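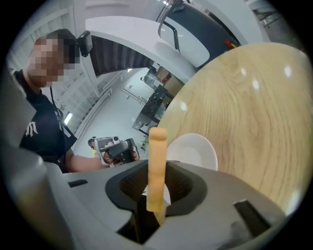 4. Operating Rules for Hand-Held Gripper Recording

The rules in this section apply to every tabletop session recorded for the Plinitz set. They were first written in November by Khang Khúc for the Sirkincombe site and revised after the first 75 sessions had been reviewed. The version given here is dated August 25, 2023. Tasks use a round table and a small number of household objects, and the operator works with one gripper in each hand.

4.1 Before recording

Each operator completes a practice block of 6 short tasks. The finger pads are wiped and checked for splits at the base. A pad that turns under light thumb pressure is replaced, and the pair is calibrated again before use. Both grippers must show their indicator light before the operator steps up to the table.

Straps are tightened while standing and checked again while leaning forward, which is the posture used for most of the work. The head camera is set in the same posture. We had early sessions in which the camera was aimed with the operator upright and then saw very little of the table once work began.
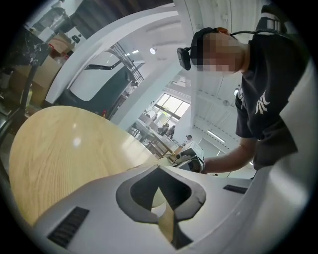

Figure 4a. Operator at the round table wearing a cap-mounted head camera, seen from a hand-held gripper.

4.2 Background activity

Other people may work in the same room. We decided against screens, as they changed how operators stood and made the cables harder to manage. Faces are pixelated before any file leaves the site, including those of people far from the table. The reviewer checks the gripper views separately from the head view, because a wide lens held low picks up a good deal of the room behind the operator.

4.3 Holding and handing over objects

An object is held in the closed jaw until it is over the place where it will be set down. Dropping from a height is logged as a fault even if the object lands correctly. Long objects should be gripped so that one end stays clear of the jaw. The free gripper stays open and in view, with its marker cube turned toward the head camera as far as the wrist allows. 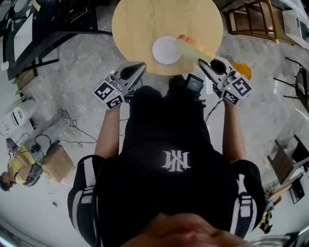

Figure 4b. Head view with both marker cubes visible. The right gripper is closed around a long orange and pale green object, and a plate is on the table.

The Skutenen guide, which we used as a starting point, allows the free hand to rest on the table edge. We don't allow it. In our review, resting the hand was the most common cause of a lost marker — more common than fast motion. Operators who get tired should end the episode and lower both arms.

4.4 Soft items and plates

Bread and similar items need a lighter squeeze than the rigid objects. The operator closes the jaw slowly and stops at first contact, then lifts. Pressing an item against the rim of a plate is permitted when it can't be gripped from the side, but the episode is tagged "rim contact" so that it can be left out of training runs where plate forces matter. The second gripper may steady the plate. It may not push the food.
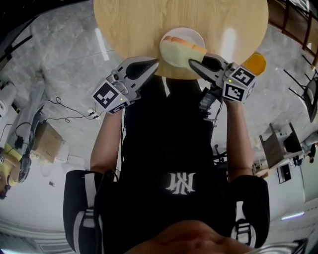

Figure 4c. Rim contact: the right gripper pinches a bread slice against the plate rim.

4.5 Faults and review

An episode is rejected if either marker cube is hidden for more than 2 seconds, or if a cable touches the table surface. Of the 515 episodes reviewed under these rules, most rejections came from the marker rule. Hwang scoring was applied to the remainder, and those results are given in Section 5. Rejected files are kept with their fault tag and are not recorded over.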